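Week 4: workbenches and small tables
Benjie Dumlao, 16/12/2018
Print this page | E-mail this page

Right, tables! I go on about the top because it's the bit you live with. Pale wood grain shows every pencil mark, so keep a cloth handy, and round your corners before you finish anything (your hips will thank me).

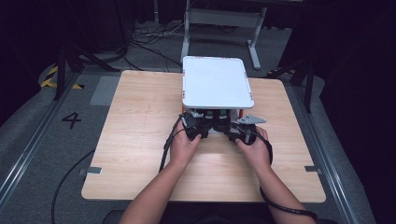 Fig. 2. Small table, rounded corners, white-topped platform near the middle.

Look at how far the platform reaches: slightly past the far edge of the tabletop. I'd want you to measure that overhang on your own sketch. Mark your clip positions too, one each side, and bring the sketch on Sunday.

Comments
Seo-ah Cha: Can we use the Kutach boards?
Benjie: Yes, go ahead!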